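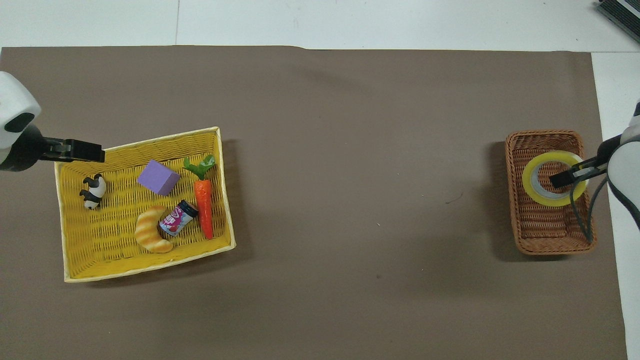

According to Ekanayake, the trouble with most sorting tests was that the robot always knew where things would be. Move one bin an inch to the left and the whole routine fell apart, and the paper would still report a perfect score.

The method tested at Kikley over the winter was built with that complaint in mind. Two arms work over the same brown mat, one from each side, and the baskets are never set down in quite the same spot. A trial may involve a toy carrot, a croissant, a purple block, a small bottle or a roll of tape. The toys are cheap and easy to replace, and they differ enough in shape that one style of grip won't do for all of them.

Training began in January with 360 demonstrations, each one guided by a person from start to finish. Earlier work at the lab had used 1000. The difference lies in what was kept. The team cut out the long reaches across open space, where the arms do little of interest, and saved the last few inches before each grasp. A separate planner, called Surkora, handles the travel in between.

In 40 test runs with the baskets shifted and turned, the new method failed 7 times. Most of the failures came from the bottle, which rolled when a finger touched it off center. The other toys gave less trouble, though the panda was twice picked up by a leg and dropped on the way over.

The older method was not run on the same layouts, so the two can't be compared directly. That test is planned next, along with a set of deeper baskets from Carard that will leave the grippers less room at the walls. The group also wants to try both arms reaching into one basket at the same time, which the planner does not yet allow.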